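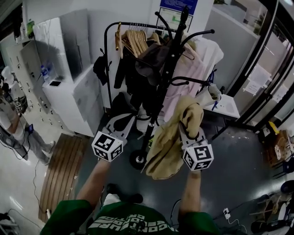 I've been running Karley on our build server since January and I keep getting asked whether it's worth the bother, so I'm putting it all down in one place.

Quick background for anyone who hasn't met it: Karley is a self-hosted deployment runner. You give it a repo, a config file and a list of machines, and it pushes your code out and rolls back if the health check fails. We used Tusero before that, which was fine until our test suite grew to 866 tests and the queue started backing up every afternoon (usually right when I wanted to go home).

## Setting it up

Easier than I feared! One binary, one config file, and a small database it makes for itself. I had a first deploy going before lunch. The docs are a bit thin on secrets, mind you, and I spent a good hour working out that variable names can't have a dash in them. The error message just says "invalid block", with no line number. Grr.

## Day to day

The bit I love is the diff view. Before anything goes out you get a page showing what will change on each machine, config files included, and it's caught me twice now pointing staging at the live database. Tusero had a plugin for this but it broke with every upgrade.

Parallel jobs are good too. We've got it set to 16 and our full pipeline is down to 800 seconds, which is long enough for a cup of tea and not long enough to forget what I was doing.

## The annoying bits

- Logs are cut at 3000 lines in the browser, so you have to download the file for anything chatty. Our database migrations are very chatty.
- Notifications are email or nothing. I wrote a little webhook script but really, come on.
- Rolling back a schema change is still your problem. Fair enough, but the website sort of hints otherwise.
- The dark theme makes failed and skipped jobs look nearly the same colour.

I also had a quick go with Piltevov, which has the nicer interface by miles, but it wants its own cluster and we've only got four servers.

Four stars from me. If they sort the log viewer out I'll bump it to five.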